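Siltlow Opens Furnished Rooms for Short-Term Workers in Stirngate

STIRNGATE -- Siltlow will open 54 furnished rooms on Trosska Street in September for people who come to town on short work contracts. The rooms are in the former Pellegrini office building. Stays run from one week to six months, with bedding and utilities included in the rent.

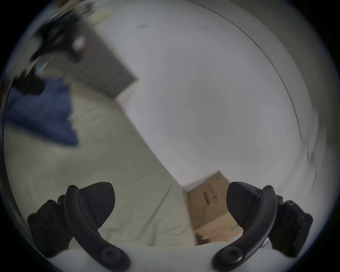
Renovation took two years and included new wiring, plumbing and windows. Furniture was chosen so that worn parts can be replaced on site. Siltlow asked suppliers to leave fasteners exposed, with small round screw heads like the ones on the black blocks in the lower corners of the photo, so repairs do not require special tools.

The first 40 rooms will be rented through local employers. The rest will be offered directly to individual tenants, and applications can be made at the front desk from 8 a.m.

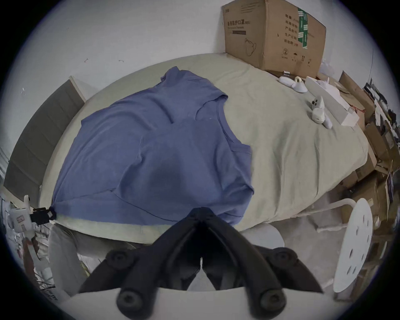

Laundry service is part of every lease. Tenants drop off their bags in the morning and collect them the following evening -- shirts can be pressed for a small charge. Clothes left out on the bed, like the blue garment on the pale fitted sheet, stay where they are on cleaning days, and staff will not change the sheet until the bed is clear.

"People on a short contract do not want to buy a mattress and sell it again in spring," said the project manager, Rosario Cocco. "They want a room that is ready, and a bill they can read."
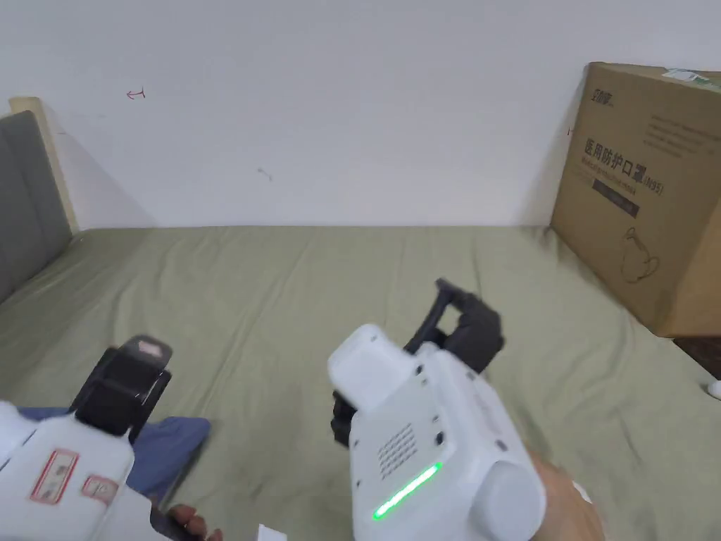

A bed with a sage-green sheet

Cardboard box in the upper right corner

The company will keep a storage room on the ground floor for tenants who arrive with more than they need. Boxes must be labeled with a name and room number. Bicycles can be kept in the yard behind the building, next to the Trosska Street bus stop.

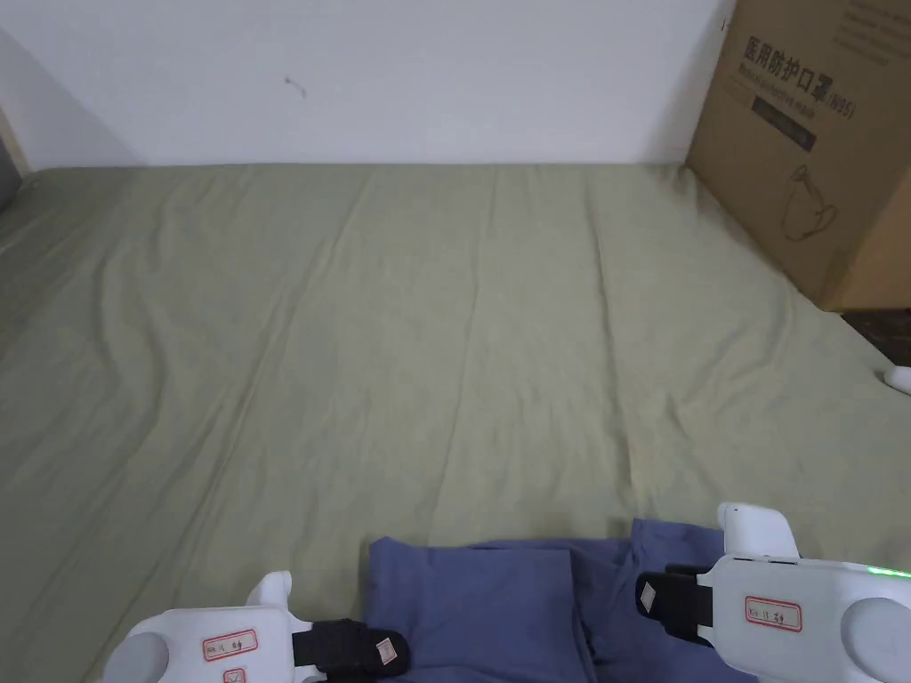 Leases and Viewings

Rooms can be viewed by appointment from the start of September. A deposit of one week's rent is due at signing and is returned after checkout. Employers who want to reserve several rooms should contact the Siltlow office in Stirngate.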